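Setting Up Your Air Purifier: Finding a Spot and First Run

Great, you've got it out of the box! Now for the fun part: picking its new home.

1. Stand the purifier upright on a firm, level floor.

2. Leave 18 inches of open space above the top grille and keep the front panel clear of curtains and bedding.

3. Plug it in, choose the highest speed and let it run for 15 minutes with the doors closed. You'll love how quickly it gets going!

Note: A faint "new" smell on the first run is normal. Open a window if it bothers you.

CAUTION: Never push anything through the slats or the small holes in the front. 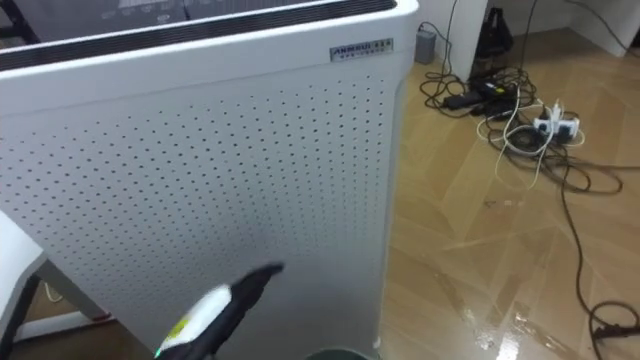 Page last changed: February

4. Dust the perforated front every 2 weeks with a soft, dry brush. Work from the top down, and don't skip the slats on top (dust loves them!).

5. Unplug the unit before you wipe the white casing with a damp cloth. Let it dry fully before plugging it back in.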